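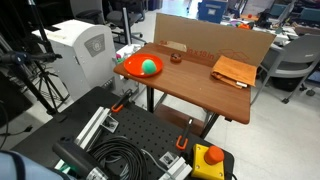 4. What the founders said about money at home

I came to the Gollar letters expecting them to be dull. They are mostly dull. There are 3,492 of them, written by partners of small brokerage houses to their clients, and a great many say only that the market went up or down and that the writer was confident either way. But once I started reading the openings and skipping the forecasts, I kept running into parents – fathers who ran a shop, mothers who kept the household book in pencil, an uncle who lost everything on a railroad bond and was still brought up at dinner.

Danylo Levchenko and I each read the full set and marked every letter that mentioned the writer's own upbringing. We agreed on 1,677, which surprised us both. I had guessed it would be a few dozen! Where we disagreed we talked it through, usually in favor of leaving the letter out. A passing "as my father used to say" didn't count unless some detail of home life came with it.

The Hnatiuk partners are the chattiest by a long way. The elder one tells the story of his first savings account in nearly 30 letters, and the opening deposit gets smaller as he gets older. I don't hold it against him (I've told a few stories that way myself), but it does mean I wouldn't use his letters to work out what the family earned. 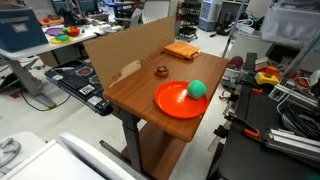 4.1 Hard times as a sales pitch

Some of this is plain selling. A client in Tundetham who had scraped together a little capital wanted a broker who knew what scraping felt like, and the letters to new clients lean on childhood far more than the ones to old clients do. The Vivetti house is the odd one out. Its founder grew up comfortable and says so, then spends the rest of the page on fees.

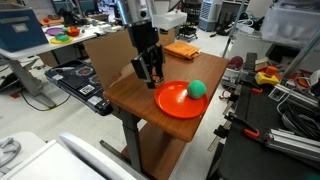 Figure 2. Tabletop with plate, green ball and folded towel; gripper open above the rim of the plate.

I'd be careful about reading too much into Vivetti, as the early files are thin and the December letters are missing for several years. Danylo thinks they were never written. I think they're in a box somewhere, and we've left the question open in the coding notes.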